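Besprechungsraum Ladwood: Tischausstattung und Getränkeplätze

Galerie, Stand 26. Oktober 2021

Die Galerie ergänzt das Raumblatt für den großen Besprechungsraum Ladwood. Erfasst ist ausschließlich, was auf der Tischfläche steht: Getränke, Trinkgefäße, Papier, Konferenztechnik. Bestuhlung, Beleuchtung und Medienanschlüsse behandelt das Raumblatt selbst, Abschnitt 3. Die Bezeichnungen folgen der Inventarliste Flondo in der Fassung vom Juni; ältere Einträge aus Raseo wurden nicht übernommen.

Der Tisch hat eine helle, cremefarbene bis blassbeige Oberfläche. Auf diesem Untergrund zeichnen sich Ränder von Gefäßen deutlich ab, weshalb für Flaschen Untersetzer vorgesehen sind. Für Becher gilt das bisher nicht. Der Wasservorrat für eine Sitzung liegt bei etwa 30 Flaschen, ausgegeben wird am Platz und nicht über einen Beistelltisch. Angebrochene Flaschen bleiben bis zum Sitzungsende stehen.

Bild 1: Wasserflasche mit weißem Schraubverschluss, Etikett seitlich. Rechts oben ein blass graugrüner Keramikbecher mit Henkel, außen zwei blaue Sterne, innen cremefarben.

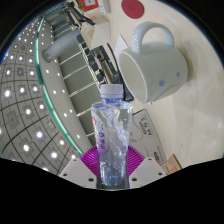

Bild 2: Flasche auf rundem rotem Untersetzer. Dahinter ein Blatt Papier und die schwarze Mikrofoneinheit mit kleinem, blau leuchtendem Display; das Kabel läuft über die Tischfläche nach rechts. Rechts der Flasche die beige Kartonschale mit Fächern.

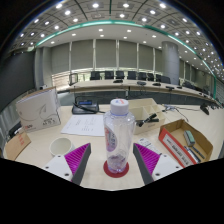
Bild 3: Flasche, teilweise gefüllt, daneben der weiße Karton für Kopierpapier mit grauem Papierflieger, Aufdruck „A4 70“. 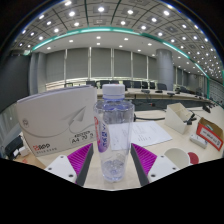
Intan Tjoa

Zur Verwendung: Die Flasche ist auf allen drei Bildern zu sehen. Für den Abgleich mit der Inventarliste genügt Bild 2, da dort Untersetzer, Schale und Mikrofoneinheit gemeinsam erfasst sind. Der Becher aus Bild 1 wird unter Geschirr geführt, Position 18.

Der Papierkarton gehört laut Raumblatt nicht zur Tischausstattung und wird nach dem Auffüllen des Druckers im Schrank Niven abgestellt. Das Kabel der Mikrofoneinheit soll künftig an der Tischkante geführt werden; Länge und Steckertyp sind noch zu prüfen. Korrekturen zu den Bezeichnungen nimmt Shona Rankin entgegen, bitte mit Angabe der Bildnummer.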